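Kerstin Lie changes the finger pads on the two-arm wire cell at Skovley before she touches any of the software. "If the pads are worn, the wire slides and you chase the wrong fault," she said.

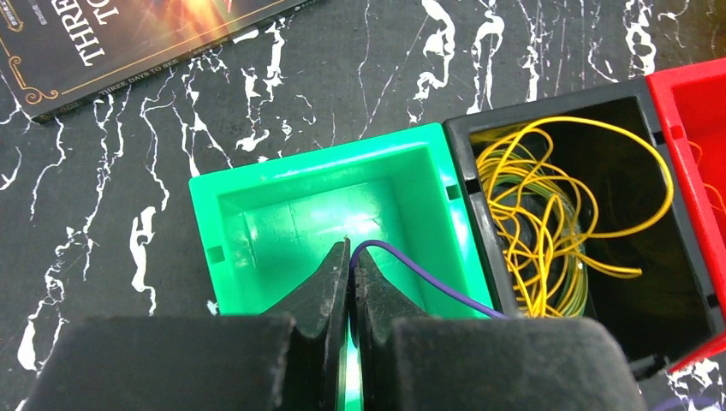

SKOVLEY, November

Lie has looked after the cell for 20 months. Thin wire gets sorted by color into plastic bins. She starts with one gripper and checks that the fingertips meet evenly. 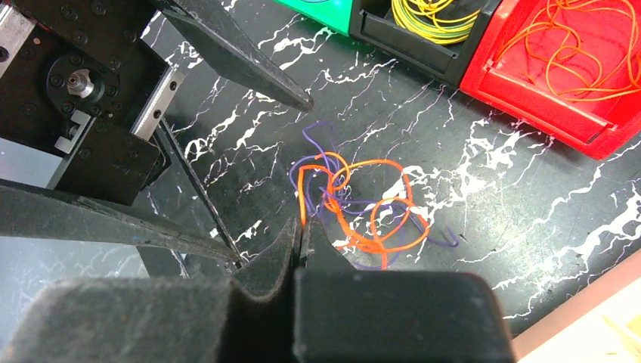 Purple and orange wire tangled together on the tabletop.

Knots are the hard part. "I back the speed off and watch the tips," she said. Her log is at entry 732, mostly pads and loose screws.
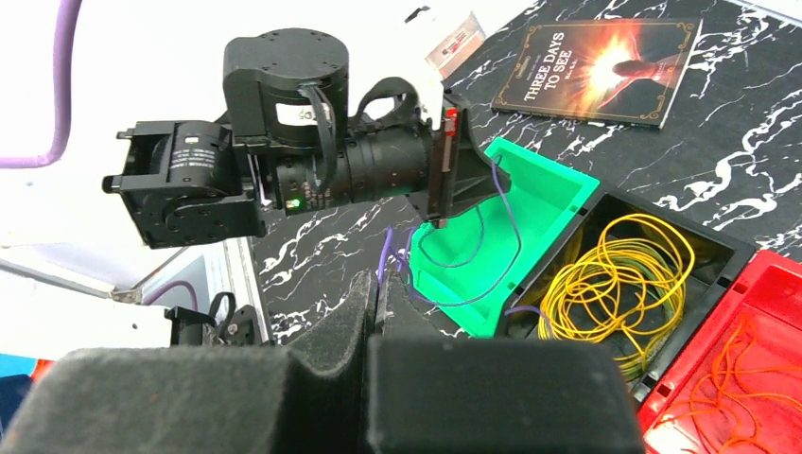

One of the arms near the bins, with a green indicator light on.

Cables come next. She follows each one from the base to the wrist by hand.
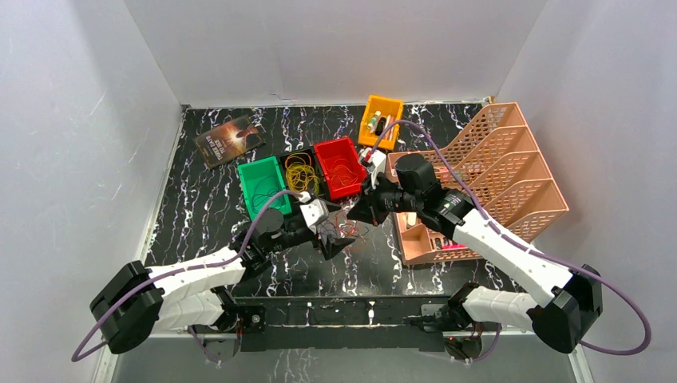
"Leave slack at the wrist," Lie said. "I pulled a connector out my first week, and Arvid still brings it up."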